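About Rulero

Who we are
What we do
What we don't do
Contact

Rulero helps small manufacturers, labs and workshops work out what to buy before they buy it. Mostly that means robots and the things that go round robots, and the things that go round robots are where the money goes. Anyone can get a price for an arm. The price of the table, the guarding, the extra sockets, the spare fingers and the fortnight in which nothing gets made is harder to come by, and it is usually us who ends up asking for it.

We started after Celina Kubiak spent a whole spring trying to spend somebody else's capital budget. Her employer at the time had signed for a packing cell in March, with a handsome brochure and a delivery slot in June. The cell came on time. The doorway it had to go through had been the same width since the building went up, and the quotation did not mention doorways. She still has the invoice for removing the wall and uses it as a bookmark.

There are five of us now. Celina does site surveys and owns the good tape measure. Teodoro Palacios reads contracts, including the parts in grey type. Vega Ortuño builds the trial benches, Colette Renaud looks after grants and leasing, and Eugénie Roussel turns the whole lot into a plan that a finance director can read on a train. We have an office above a tile showroom and a workshop behind it, and the rent on the two together was budgeted properly, thank you for asking.

What you get

A first visit, a list of questions and, in most cases, a slightly smaller shopping list than the one you had. Our standard budget sheet has 302 lines. Clients tend to laugh at this until they reach line 12 (floor levelling). You will not need all of them, but we would like you to cross them out yourself, with a pen, so that we can talk about it later.

After that comes a plan covering purchase, installation, training and the first two years of running costs. We set aside money for consumables, which people forget, and for the day the one person who understands the machine goes on holiday, which people forget twice.

Where it makes sense we try the work by hand before anyone orders an arm. Hand-held grippers on a plain white table will tell you a fair bit about reach and clearance, and whether the fingers you were about to order by the dozen are the fingers you want. For Perrin, who make small electrical goods, the bench trial moved one item off the order and another on to it. The one that went on cost £2,371, and we did warn them.

What we don't do

We don't sell robots and we take no commission from people who do. Ondier, our own planning software, is free to clients for the length of a project, and is a spreadsheet that has been to a good school. We don't write business cases for machines that have already been bought, though we are asked to, generally in the last week of the financial year.

We also turn down jobs where the answer is a trolley. We will tell you it's a trolley, and there's no charge for that. Flutoreck, a parts warehouse with nine loading bays and a great deal of ambition, bought the trolley and came back two years later for the rest.

On the bench: open fingers, white table

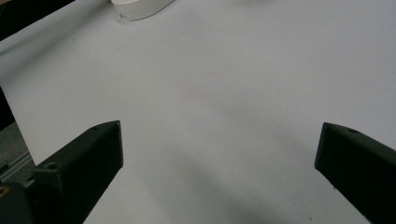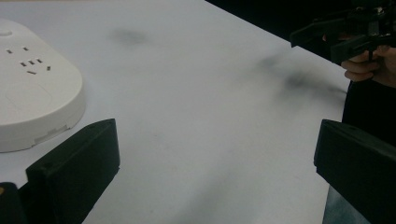
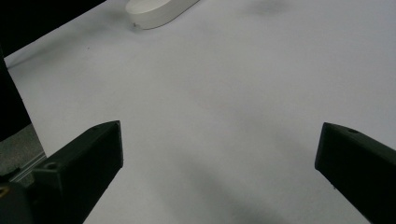
Eugénie Roussel
Head of Planning, Rulero

If you have a quotation on your desk and a funny feeling about it, send us both. A floor plan helps, and so does the width of the door.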